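This site uses cookies to remember your preferences. Accept all | Manage settings

Two arms on the test line at Mulside

The Mulside line checks keypads before they go into Taler control units. Until April it was hand work: press every key, turn the knob, note any fault, pass the box along. A shift was 300 panels, and by the end of it your index finger knew. We now have two arms, and I have moved from pressing buttons to writing the sequences that press them.

Every sequence is run in the simulator first. The approach height matters most. Too high and the cycle time suffers, too low and the fingers drag across a neighbouring key when the wrist turns. I use 10 mm of clearance and slow the last part of the descent.
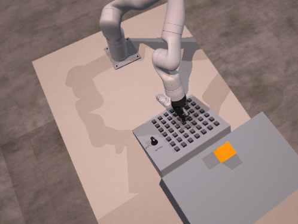

The knob is still checked by hand. Daleo, who supplied the cell, quoted for a rotary routine, but the grip has to be square to the shaft and our fixtures are not that good. So one person per shift does knobs, and the job has become duller than the one it replaced. I have raised this twice. The current answer is to rotate people every 80 panels, which helps a bit.

Pay grades have not moved. Those of us who took the Farooqui training course do the programming on the same rate as before, with a review promised. Faults are logged automatically, and that has ended the arguments between shifts over who passed what. It has also ended most of the talking. The old bench had people on both sides of it. The new one has a guard and a screen.

Positioning is the other half of the work. For that we use a lettered layout, column letter first and row letter second, so DS is column D, row S. Everyone on the shift can read a fault line such as "offset at CR" and go straight to the right place. It took an afternoon to agree on and has saved more time than any change to the speed settings.

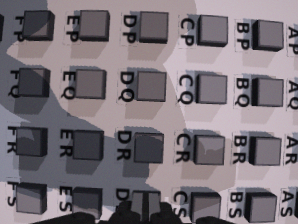
Still to do

Write up the restart procedure so that nights can clear a stop without ringing me. Recheck the offsets after the table is moved on Tuesday. Ask again about the knobs.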